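Assefa Hall shoe swap: the sorting day gallery

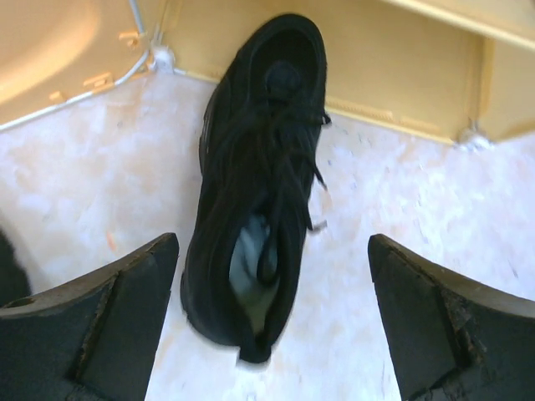 Black sneaker, laces undone, pale interior.

Most of what comes in is dark and plain, and school and work shoes go faster than anything else on the tables. Sneakers like this one go on the everyday table once they have been paired and given a size sticker. Black pairs are the slow part of the job, as two makes can look nearly the same until you turn them over and check the soles.

Laces are left in unless they are frayed. If they need replacing there is a box of spares under the front counter, sorted by length and colour. Please tie each pair together by the laces before it goes out — loose singles wander between tables and we spent a good part of last year's swap matching them up again.

The tally for the season stands at 1,609 shoes, with room on the Gratutent shelving for 3,000. Each household may take four pairs, and no more than two of those can be kids' boots.

Drop-off is at the side door, mornings only. Shoes should be clean and have some wear left in the sole. We can't take skates or ski boots this time, but the Findach depot will.

Gallery put together by Ronja Ekström. If you would like a larger copy of a picture, leave your name at the counter.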